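Container Library Opens Second Counter in Ollham

A lending scheme for reusable food containers has opened a second counter in Ollham, on the ground floor of the Plerkus building. The counter is open from 8 a.m. and serves office workers who buy lunch from the stalls and small kitchens on the same street.

The scheme is run by Urside, which started with a single counter near the bus station in March. Members borrow a lidded plastic box, take it to a participating kitchen to be filled, and bring it back within five days. There is no charge if the box comes back on time.

Sombat Nakpan, who manages the scheme, said it now has 1345 members and lends out almost 500 boxes a week.

"People were walking across town to return one box," Nakpan said. "A good number of them work in this building or next door to it."

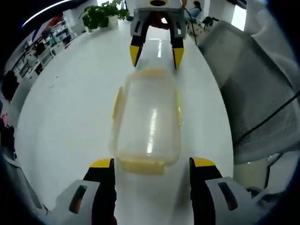
The new counter has started with a stock of 320 boxes. All are the same rectangular shape, so that they stack in the return crates and any lid fits any box. Urside tried a round model first but dropped it after kitchens complained that it tipped over in delivery bags.

Boxes are washed each evening at Pongsiri, a catering kitchen two streets away, and checked before they go out again. Staff look for cracks, stains that will not wash out, and clips that no longer close. Since the scheme began, 111 boxes have been taken out of use, most of them for worn clips.

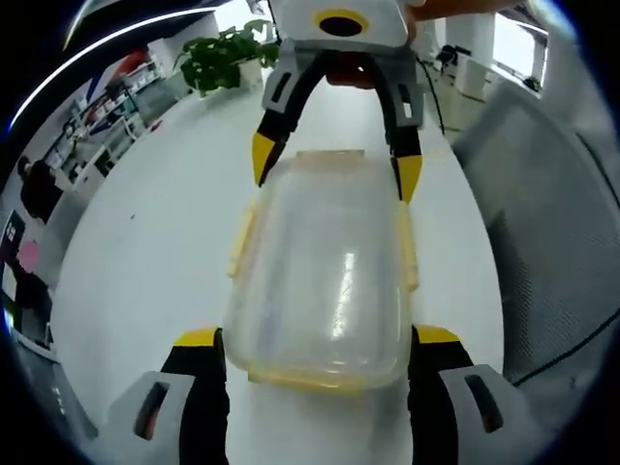
A clear storage box with pale yellow side clips.

Pongsak Saithong, who runs the washing at Pongsiri, said members can help by opening both clips fully before lifting the lid. Pulling the lid up with one side still fastened puts strain on the hinge, he said. He also asked that boxes be rinsed before they are returned, especially after curry or anything with tomato.

Members who joined at the bus station can use the new counter with the same card. Boxes can be borrowed at one counter and returned at the other. Lost boxes are charged to the member's account after two reminders.

New members can sign up at either counter. The Plerkus counter closes at 6 p.m., and a drop-off crate stays in the lobby until 9 p.m. for late returns.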